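Home Chores Readiness Checklist - Living Room, Tidying
By Unathi Mthembu, September

Site: Doucette flat, daytime run with hand-held grippers. Task: clear scraps and sort soft items.

1. Jaws and pivots. Pass. No play at the joints after 50 cycles.

2. Grip on crumpled plastic or thin fabric. Pass with comment. Holds well when the item is gathered at one end. Flat pieces still need two tries.

3. Knits. Pass. Keep jaw force at 30 or lower on the Aratora scale.

4. Small wrappers in a pile. Fail. A person would clear these in 25 seconds. The Grinero planner still lifts two at once, or none.

5. Loose cloth under the work. Open. Patterned cloth with folds confuses the edge finder - retest on a plain one as well.

6. Cables and straps clear of the jaws. Check before each run.

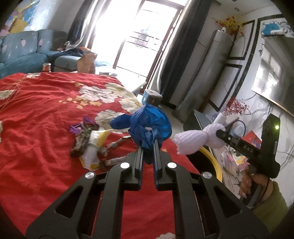

7. Ready to work alone? No. Fine as a helper with a person holding the tool. Review again after run 444.

Recent checklists
Fumside shop floor: sweeping and bin changes
Folding towels, second round
Loading a dishwasher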